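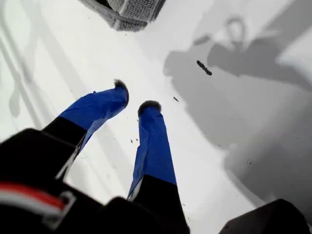

Samstag, kurz nach elf abends

Ich müsste längst im Bett sein, aber ich bin noch so aufgedreht, dass ich lieber schreibe. Heute war der erste Tag im Begegnungscafé, und ich dachte ja, da kommen vielleicht ein paar Leute aus der Unterkunft vorbei, trinken Tee und gehen wieder. Denkste! Um drei waren alle 40 Stühle besetzt, und Bontu hat noch die Bierbank aus dem Hof reingeschleppt (mit einer Hand, ich weiß nicht, wie sie das macht).

Ich saß am Formulartisch, zusammen mit Khadija El Fassi. Sie übersetzt, ich fülle aus. Ein Mann hatte einen Brief vom Amt dabei, vier Seiten, und ich habe den zweiten Absatz dreimal gelesen und immer noch nicht verstanden. Und ich bin hier zur Schule gegangen! Am Ende ging es um 300 Euro Kaution und eine Frist bis Mittwoch. Das hätte in einen Satz gepasst. Khadija hat es ihm erklärt, er hat genickt und mir dann ein Stück Kuchen hingeschoben, als hätte ich irgendwas geleistet.

Später habe ich lange mit Doaa geredet. Sie wartet seit 13 Monaten auf ihre Anhörung. Von der Überfahrt hat sie nur kurz erzählt, und ich habe nicht nachgefragt – das stand auch so auf dem Zettel, den Kendra uns am Eingang gegeben hat, und ich fand es richtig. Lieber hat sie über ihre Schwester gesprochen, die in Thessaloniki Friseurin ist und offenbar furchtbar viel telefoniert.

Auf dem Heimweg im Bus lief dann wieder so eine Meldung über ein Boot über den Bildschirm, dazwischen Wetter und Lotto. Sonst schaue ich da halb hin. Heute konnte ich das nicht.

Ach ja, Costel braucht bis Dienstag den Schlüssel zurück, und ich habe versprochen, Kinderstiefel in Größe 29 aufzutreiben. Morgen mal im Keller gucken.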